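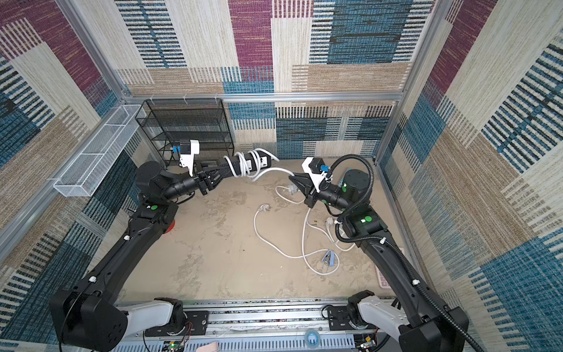 The garage robot has been two years away for as long as I have been writing about hobby machines, and I have learned to distrust the phrase. So when a shared workshop in Ratley wrote to say its members had built a pair of arms that could tidy up after people, I put the letter in a drawer and left it there until after the holidays. What got me on the road in the end was the choice of job. They had not picked blocks, or cups, or any of the other polite objects that robots are forever stacking in videos. They had picked a white power strip with its own cord wound around it and more cable looped across the floor of the booth, which is the sort of thing I have personally cursed at and shoved in a closet. If you wanted to make two black arms on a metal rail look foolish, you could hardly do better.

The workshop is on the second floor of what used to be a shoe warehouse, over a tire shop. There is a freight elevator that members are asked not to ride in. You pay by the month, you get a key and a shelf, and you are expected to sweep. Most of the floor belongs to woodworkers and a few people who fix bicycles. The arms live at the far end, past the drill presses, and they share a circuit with the coffee maker, a fact I was told twice within my first ten minutes.

The group calls the project Dravthorpe, after the road two of the builders grew up on. It started in May as a plan to sort screws. That lasted three weeks. Sorting screws, one of them told me, is a job that a tray with holes in it does better, and I liked them more after that. It is rare to hear a builder admit that the cheap answer won.

What they have now sits inside a booth put together from aluminum framing, the kind with slots that you can bolt things to and regret later. The walls are hung with patchwork fabric panels in magenta, teal-blue and cream, striped all over. I had expected plain white, having seen so many demonstrations staged against plain white, and I will give them credit for it. A gripper camera that only works in front of a blank wall isn't going to be much use in anybody's kitchen. There are wire shelves at the back and a long wire basket on the left side, so at least it has the look of a place where things might get put away.

Now for the money, because the newsletter that went out to members was shy on the subject. The arms themselves were bought, secondhand, from a packaging outfit in Lonesham that was clearing out a lab. I was asked not to print what they paid, so I won't, but it was more than most of us would call a hobby. Everything after that came to $2267, according to a spreadsheet that I was allowed to scroll through. Framing, cable, cameras, two power supplies (one of them dead), fasteners by the bag. A good deal of tape. No line for anyone's time, of course. There never is.

I asked about that. The answer was roughly 3000 hours, spread over everybody, and there was a silence afterward while the people in the room did the arithmetic on their evenings.

So "home-built," in the sense the newsletter used it, needs a squint. The booth is home-built. The mounts and the wiring are home-built, and the software is a mixture of free code from the internet and a great many late nights. The joints, the motors and the parts that would take your finger off if they were badly designed came out of a factory. I don't hold this against anyone. I do hold it against the sentence "anyone could do this in a spare room," which appeared in the newsletter in bold.

Then there is the matter of who is doing the thinking. When the arms move well, it is usually a person moving them. An operator sits at a bench off to the side with a pair of smaller hand-held arms, and whatever the small ones do, the big ones copy. The sessions get recorded, and the recordings are used to train a program that is supposed to do the same job alone. I have no quarrel with the method. Plenty of people use it. But a visitor who walks in during an operator session and doesn't look over at the bench will go home believing something that isn't so, and I met two members of the woodworking side who believed it, and who share a sink with these people.

I tried the operator's seat. It is harder than it looks and more tiring than I would have guessed. You have no feel for how firmly you are holding anything. I knew I had hold of a plug because I could see it between the fingers, and then I knew I'd dropped it for the same reason. Coiling a cord is a job my hands do while I talk about something else. Doing it through the arms, I couldn't have told you my own name. After a quarter of an hour my shoulders were up around my ears, and the cord was in a shape I can only call a nest.

The regular operators are far better. One of them can pick up a loose plug, draw the slack out and hand it across from one gripper to the other without any fuss, and watching it is a pleasure, the same way it is a pleasure to watch someone back a trailer into a tight driveway. I asked how long that had taken to learn. Most of the summer.

With the program in charge, the story changes. On the afternoon I was there it was given the power strip several times over. It picked the strip up cleanly, I'll say that. It never looked confused about where the strip was. The cord was another matter. The second gripper would come down, hover, close on air, back off and come down again in just the same spot, with a patience that was hard to watch. Once it got a plug and pulled, and the whole coil slid along with it, and someone hit the stop button. Once it wound a full turn and then let go. There was applause from the bench for the full turn, and I joined in, and wrote in my notebook afterward that I should be careful about joining in.

The builders explain the trouble with cord better than I can. A block has one shape. A cord has a new shape every time you set it down, and touching one end changes the other end, which may be under something. They have tried thicker cord, which behaves itself, but a stiff cord isn't what people have behind their television sets. They have tried starting with the cord already half wound. That goes much better, and it is also half the job.

The name Gunawan came up all day long, and it took me a while to understand that it was a piece of software, the part that decides when an attempt has gone wrong and the arms should quit and start over. It is the newest part and, to my eye, the most sensible. A machine that knows it has failed is worth more to me than one that succeeds on camera. At the moment it's right often enough to be annoying when it is wrong. It quit in the middle of what I thought was the best attempt of the day.

I asked everyone I spoke with the same thing: would you have this in your house? One said yes, right away, then asked how much room the booth would need, then said no. One said it would be fine in a garage if you parked outside. Another said the question missed the point, that they were in it to learn how such things work, and that the tidying was an excuse. I thought that was the straightest answer I got, and I wish it had been the one in the newsletter.

There is plenty here to like. The wiring is getting neater, I'm told, though there are still little circuit boards perched along the rail with thin wires curled up beside them, and I would want those in a box before I let a cat in the room. The safety habits are good. Nobody reaches into the booth with the power on, and the stop button is where a hand falls without looking. They keep a log of what broke and who was driving, and it is blunter than anything I would dare print.

But I went to see a robot that tidies up, and what I saw was a robot that holds a power strip while people who have put in years at their trades try to teach it what to do about the string. They want to show it at the Lonesham fair in May, with the program running and the operator's bench left at home. I said I would come. I said I'd bring my own extension cord, too, the orange outdoor one that has been through a lawnmower, and there was some discussion about whether that would be allowed.

January 28, 2019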